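Chapter 6
Where Is the Hand? Frames, Cameras, and the Numbers in Between

Before you start: you should be comfortable with rotation matrices (Chapter 3) and with the pinhole camera (Chapter 5). If Chapter 5 felt a little rushed, do go back and work its last two problems. I'll wait!

When I first taught this material at Prutasholm, I began with the algebra, and by the second week I had a room full of bright people who could multiply transforms all day long and still couldn't tell me which way was forward. So let's begin with a question you could ask a child. If I say "move a little to the left," whose left do I mean? Yours, mine, or the left of the picture on the screen?

A robot program has to answer that question all day long. The planner usually thinks in the world frame, which is pinned to some spot on the floor and never budges. The motors think in joint angles. The camera has its own idea of things, with its z axis running straight out through the lens, and if the camera rides on the wrist then that idea changes every time the arm does. Most of the bugs my students bring me (and a good many of my own, I'm sorry to say) are a perfectly fine number handed over in the wrong frame.

In this chapter we'll work mostly in Molutell, the small simulator you set up in Chapter 2. A simulator is a lovely place to learn about frames, since it will tell you the true pose of anything you ask for, and you can check your arithmetic against it as often as you like.

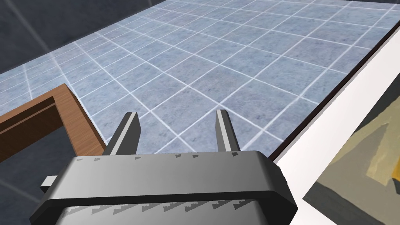
Figure 6.1. A simulated view from behind and above the open gripper, looking past the fingers to the tiled floor.

Have a good look at the grout lines in Figure 6.1. You and I know that the tiles are square and the lines between them straight and parallel, yet on the page they draw together toward the upper left. Parallel lines on the floor share a vanishing point, and in Section 6.3 we'll use two sets of them to recover the tilt of the camera with nothing more than a pencil and a ruler. The fingers matter just as much. They point up the page, but "up the page" is a direction in the image, and it would be a sad mistake to send it to the arm as "up" in the world.

Nelli Koivisto, who wrote the first version of the Molutell exercises, likes to have people write the frame into the name of every variable, so that a point seen by the camera is p_cam and the same point in the world is p_world. It looks fussy for a day or two. Please do it anyway, and keep on doing it after the course is over.

We'll go slowly. Section 6.1 sets up the world, base, wrist, and camera frames. Section 6.2 chains them together, and Section 6.3 turns to the floor tiles. Section 6.4 takes up the hand-eye problem, where the offset between wrist and camera is unknown and has to be worked out from several views.

Warm-up 6.1
A point lies 182 mm in front of the camera, exactly on its z axis. The camera's z axis is parallel to the wrist's z axis and points the same way, and the camera's origin sits 70 mm behind the wrist's origin along that axis, with no sideways offset. Write the point's position in the wrist frame. Then tilt the camera by 30 degrees about its own x axis, keep the point on the camera's z axis, and do it again. Draw both cases before you touch the keyboard.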